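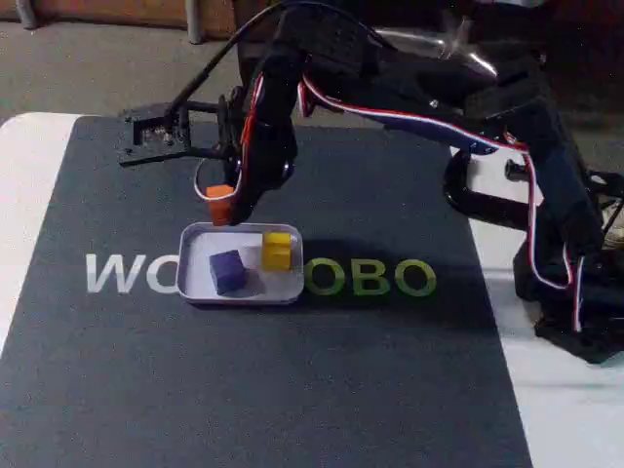 **Figure 5.** The arm during the block task, with the orange cube held over the tray and the blue and yellow blocks inside it.

### 4.2 Block task

The seller's leaflet for the Unard kit makes one claim that matters for teaching labs: that the arm can clear small blocks into a tray "straight from the box", using the supplied routine and no tuning. We were doubtful of this from the start, as the same leaflet gives no success rate, no block size and no word on how the tray should be placed. The block task was our attempt to put a figure on it.

Each trial began with the arm folded back and ended when the routine reported that it had finished. A trial counted as a success only if every block was inside the tray rim at that point, whichever way up it lay. Blocks resting on one another were allowed. In Figure 5 the orange cube is still in the gripper, above the rim, and we draw attention to how little room there is at this stage. The tray is shallow and small, and two blocks already take up a fair part of it. A third released slightly off line can land on a block or on the rim, and the routine treats all of these outcomes alike.

We ran 119 trials at our Dorside bench. The kit was bought at the listed price by the second author (Buschmann), and the seller was not told that a review was under way. In nearly 15 per cent of trials at least one block ended outside the tray. The routine reported success in every one of them. We regard this as a more serious fault than the drops themselves. A beginner can see a dropped block and ask why it fell, but a program that says all is well when it is not teaches the wrong lesson.

The leaflet would presumably blame our set-up for the drops, so we looked at that too. Cheng repeated the start-up procedure before each block of trials, following the printed steps word for word, and checked the position of the tray against a paper template. After five restarts the resting position of the gripper had shifted by an amount visible to the naked eye. We did not measure the shift well enough to report it here, and the reader should give it no more weight than that. It does, however, make us wary of the phrase "no tuning".

Two further points bear on cost. First, the wiring on this arm runs along the outside. Loose curves of coloured wire can be seen near the base in Figure 5, and a thinner loop passes close to the gripped cube. We recorded no snags during the trials. Even so, we would not hand the arm to a class of fifteen-year-olds without tying the wires back, and the box contains nothing to do this with. Second, the paid support plan, sold separately under the name Joubert, is said to include "remote calibration". When we asked for it in February we were sent a link to the same start-up steps that are printed in the leaflet. We asked what else the plan covered and have had no reply.

The comparison with the Dullden arm (Section 4.1) is not wholly fair, as that kit costs more and comes with a stiffer base. It was run on fewer trials and we make no claim about which is the more reliable. What can be said is that the Dullden software stops and asks for help when a grip fails, while the Unard routine carries on. Adding such a check to the Unard code took us an afternoon, working from the seller's own sample files. We can see no good reason why a buyer should have to do it.

None of this makes the kit useless. The arm reaches where it is told to reach often enough for a first course, and the parts are easy to get at with a screwdriver. Our objection is to the wording on the box. A lab that plans its lessons around that wording will lose time in the first week, and should set aside at least one session for positioning the tray and rewriting the final check. The changed code and the trial log are listed in Appendix B.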